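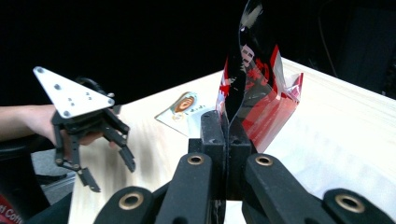
3.2 Film packaging in the household sort

Soft plastic film made up the least consistent part of the material collected at Skandby. Participants were asked to place empty snack and grocery bags in a separate tub, but many bags were folded into cardboard or left with rigid containers. Laing and Cheng recorded the same habit in their earlier kitchen study at Gukerero.

Figure 3. Crinkled plastic bag, mostly glossy black with red printed panels.

Printed bags were grouped by main colour before weighing. Dark bags were kept apart from clear ones, as the Stultov sorting guide treats heavy ink coverage as a separate category. Of the 35 households enrolled, 14 returned film in both collection rounds. The second round closed on 16th August.

Bags were not flattened. Creased film takes up more space in the tub than its weight suggests, and volume was therefore recorded as well as mass. Labels in more than one colour were assigned to the larger printed area.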